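Sodetano method 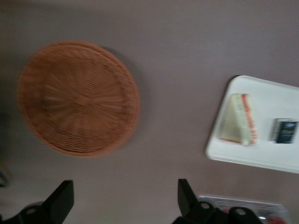
Wrist camera view during a tray transfer task, with motion blur. Wicker tray at left, wrapped sandwich on the white tray.

The Sodetano method (also Sodetano blur weighting, or just Sodetano) is a way of training robot arms from wrist camera video in which blurred images are kept and given a weight, instead of thrown out. Used mostly for pick and place work with two-finger grippers. It was described by Kamlesh Semwal and coworkers in a workshop paper, and is named after the lab's shared workstation, on which the first version was run.

The method is a training recipe, not a network. It can be put on top of most imitation learning policies that take images in and give arm motions out.

Background

A camera mounted at the wrist moves whenever the arm moves. Fast reaching smears the picture, worst in dim rooms where the exposure is long. Older practice in many labs was to score each image for sharpness and drop the ones under a cutoff. Simple, cheap, and it makes the training loss look good.

Semwal's objection was that the dropped images are not a random sample. They come mostly from the middle of the reach, when the arm is going fastest. A policy trained on the rest sees plenty of the start and plenty of the final approach, and very little of the part in between. On the robot this showed up as a hitch. The arm would set off well, slow down or wobble halfway, then recover once the picture cleared up. Operators at the lab called it "the stall" and the paper uses the same word.

There had been earlier work on removing blur in software before training. The paper gives this one paragraph. Main complaint is that deblurring adds delay at run time, and that sharpened edges are sometimes in the wrong place.

Method

There are three parts.

Blur estimate. Each image gets a blur score from the joint speeds recorded at the same moment, not from the pixels. This matters with plain surfaces. A bare matte tabletop has few edges even when the camera is still, so a pixel-based sharpness score will call it blurred when it isnt. Joint speeds don't have that problem. They do need the clocks of the arm and camera to agree, see Limitations.

Weighting. The score sets how much each image counts in the loss. Blurred images count less for fine position of the gripper and more for general direction of travel. The two terms are added together. The balance is set by hand, one number, and the authors report that they tuned it once and then left it alone.

Chunk overlap. The policy predicts 8 steps of motion at a time. New predictions overlap old ones and are averaged, with the predictions made from sharper images getting the larger share. So a bad guess made in mid swing is mostly washed out by the time the fingers get near the object.

At run time the same joint speed score is used for the averaging. No extra network, no second camera.

Training data

Demonstrations were recorded by teleoperation in two sets.

The Pal set is tabletop transfer: food items and small packages moved between trays and containers. Items include wrapped sandwiches, boxed goods and clear plastic containers with lids. Clear wrapping and clear lids were put in on purpose, being hard to see under blur, since the outline is mostly highlights and highlights streak. The Pal set has 200 demonstrations.

The Deva set is smaller, 100 demonstrations, and was recorded at a slower arm speed. It was meant as a sharp-image control. Same table, same gripper, different operators for part of it.

Trays were moved and turned between demonstrations, sometimes so that part of a tray sat outside the camera's view at the start. A policy that has only learned from full views of a tray tends to hesitate at the edges of the picture.

Both sets keep every image. Nothing was filtered after recording apart from demonstrations where the operator pressed the abort key.

Results

The main comparison was between four training recipes on the same policy network: sharp images only, all images with equal weight, deblurred images, and Sodetano weighting. Each was run on the transfer task with tray positions not used in training.

The sharp-only policy did worst at normal arm speed and close to best at slow speed. Equal weighting got rid of most of the stall but was sloppy at the grasp, often closing a little to one side. Deblurring landed in between, with delay. Sodetano weighting matched equal weighting on the reach and sharp-only on the grasp, which was the claim of the paper.

On the Deva set the four recipes were hard to tell apart. The authors take this as support, the argument being that with little blur there is nothing for the weighting to do. A reader could also say the set is too small to show a difference, and the paper admits as much in a footnote.

A test with the weighting turned off but the overlap left on kept part of the gain. Overlap on its own seems to help any policy that predicts in chunks, blur or no blur, and later users have argued over how much of the result belongs to it. Training was repeated with 3 random seeds. The spread between seeds is given in a plot but not in the text.

Failures

The paper has a longer than usual section on failures. Most common were:

Clear lids. Gripper closes above the lid or presses down on it. Seen with all four recipes.

Soft wrapped food. Grip force was fixed, so sandwiches were sometimes squeezed out of shape. Counted as a success if the item reached the tray, a choice that was questioned at the workshop.

Woven trays. The rim and the spokes of a wicker weave smear into rings and bands at speed, and the equal weight policy in particular would release early over the rim. Sodetano weighting reduced early release but did not remove it.

Dark packages near the black gripper fingers. Fingers and package run together in a blurred image. A strip of light tape on the fingertips was tried and then dropped, as it made the policy depend on the tape.

Limitations

The blur score assumes the camera is the thing moving. If the object moves (handed over by a person, rolling, on a belt) the joint speeds say sharp and the picture says otherwise. The method has no answer for this.

Clock drift between arm and camera spoils the score quickly. The reference code checks drift at startup only. Long recording sessions should be split up.

Exposure is not part of the score. In a dark room the blur is worse for the same joint speed, and the same weight is given anyway. Semwal has suggested multiplying by exposure time, but the cameras used didn't report it.

All reported tests are with one arm and a fixed base.

Later use

A group on Bornholm used the weighting step for sorting packaged food, leaving out the overlap because their controller could not replay partial chunks. They reported that the stall went away but the arm moved less smoothly than in the original work. Their code was merged into the main repository in December as an option, off by default.

The Pal set has been reused more than the method has. It is one of the few tabletop sets where blurred images were left in, and it gets used to test camera settings and image compression as well as policys. Some of these reuses apply a sharpness cutoff first, so results are not comparable with the original paper.

Naming

Early drafts called the method "speed-weighted cloning". The name was dropped because it was being read as a claim about training speed. "Sodetano" is sometimes used for the weighting step alone and sometimes for the weighting plus overlap. The paper means both. The Bornholm report means only the first, and should be read that way.

See also

Imitation learning
Motion blur
Visual servoing
Eye-in-hand camera
Action chunking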